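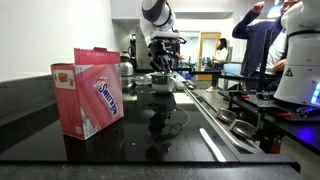 Commercial vehicle inspection in most states runs on two tracks, and a crash report has to say which one applied. The first is the periodic inspection, done at a licensed station and good for a set term. The second is the roadside inspection, done by an officer with no notice to the driver. An open box of Sweet'N Low on a counter has a logo on the front panel and small print under it, and an inspection sticker is read the same way: most people stop at the big part. For this unit, read the small print.

**Terms for week 4**

- *Out of service* – the vehicle may not move until the defect is fixed
- *Carrier* – the company responsible for the trip, which may or may not own the vehicle
- *Defect on record* – a fault written up at an earlier inspection

**Case: Clindon bus fire**

The coach was owned by Dodach and leased to McAlister. It had 2 defects on record, both for brake wear. The driver's license was valid but lacked the passenger endorsement. Work out who was the carrier on the day of the trip, and which documents you would request first.

Read the Mirkex packet, sections 2 and 3, before class. Bring the lease page – we will mark it up together.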